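Hendricks Street Community Garden
Minutes of the November meeting

Nobuhle Nel opened the meeting at 7 p.m. in the Memby Room. The October minutes were approved as read.

1. Fall harvest
What a season! The squash beds gave more than we could carry, and the Destoson beans (first year trying them) climbed right over the fence. Gert Van der Merwe brought seed to share and went home with none left. 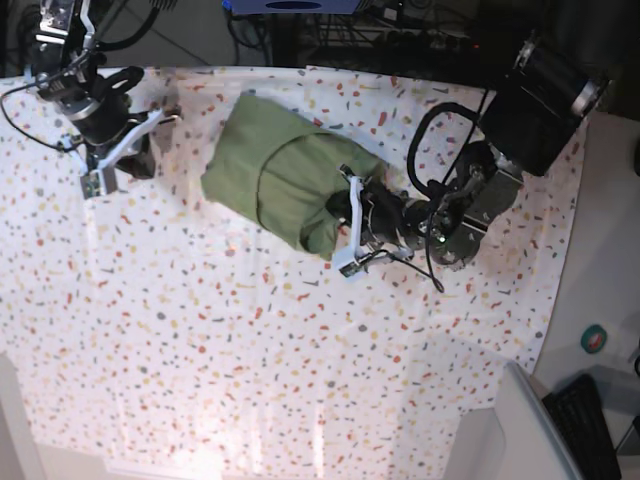 Squash seed should be dried and labeled before it goes in the cupboard. Gert has envelopes.

2. Plots
All 57 plots are spoken for next year, with 9 names on the waiting list. Nobuhle would love to split the two big corner plots so more families can get started. Agreed, with real excitement from the back row.

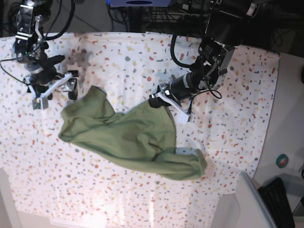

Green garment on the speckled tablecloth.

3. Water
The rain barrels from Golletti are in and they are wonderful. Gert will drain them before the first hard frost. The tap by the gate still drips; Nobuhle to call the plumber again.

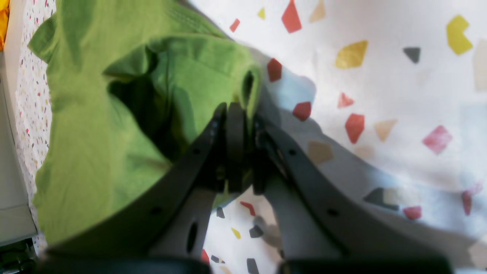 4. Spring plant sale
Last spring's sale brought in $200 and we think we can beat it. Ideas: herb pots, a kids' sunflower table, tomato starts in old coffee cans. Gert offered his sunroom for the seedlings, all of them, bless him.
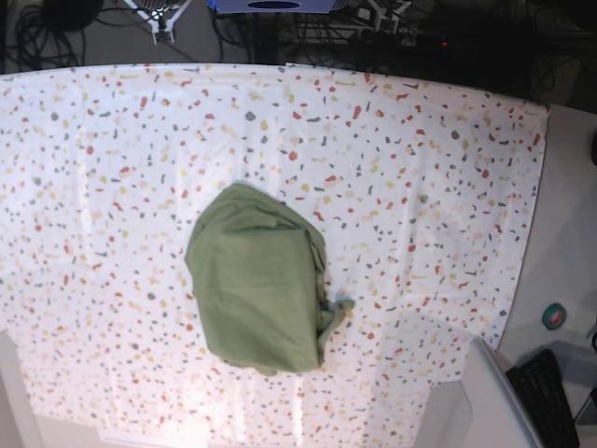 Seed trays need to be ordered by the end of January. Anyone with spare pots, please leave them by the shed.

5. Other business
Compost is steaming nicely. Please, no more corn cobs unless they are chopped.

Meeting closed at 8:40 p.m. Next meeting in January, same room.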